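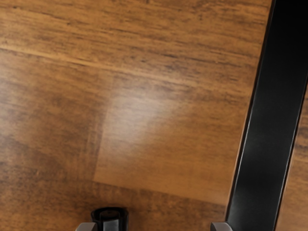 Can you train a robot arm in simulation and have the result hold up on a real bench?

Most of the way, if you let the simulator make the pictures messy, and Patico is the first kit I've used that does the messy part for me.

I've had Patico since January, running on the older of my two machines, and I use it for wrist-camera grasping. The method behind it is domain randomization: you shuffle the lighting and surfaces every episode so the policy stops caring about them. I'd done this by hand before with a folder of textures and a lot of swearing (Clisturik, I do not miss your config files!), so I was ready to be picky.

The renders are good where it counts. Wood grain gets streaky and a bit soft up close, and you get a pale patch of glare on the tabletop that washes most of the grain out. My old policy used to lunge at glare like it was a part to pick up. After retraining with Patico's reflections switched on, I ran 300 grasps on the real arm and 10 of them went for a shiny spot. Before that it was 47. I'm very happy with that!

Setup was less fun. The installer wants its own Python and says so on page 12 of the manual, after you've already broken yours. Gripper models import fine, but the fingertip friction defaults are way too sticky, so everything looks great in sim and then slides out of the real fingers. Turn that down first thing.

One more gripe -- the texture picker loves brown. I got wood, wood and more wood until I edited the weights, and my policy was noticeably worse on a white bench until I did.

I also tried the Sterden add-on for depth noise. It's fine, a little slow, and I left it off after a week. The Szűcs scheduler, which makes the randomization harder as training goes along, is worth the extra download, and my runs settled much sooner with it.

Four stars from me. I'd give it the fifth for a sane installer.

Posted April 2019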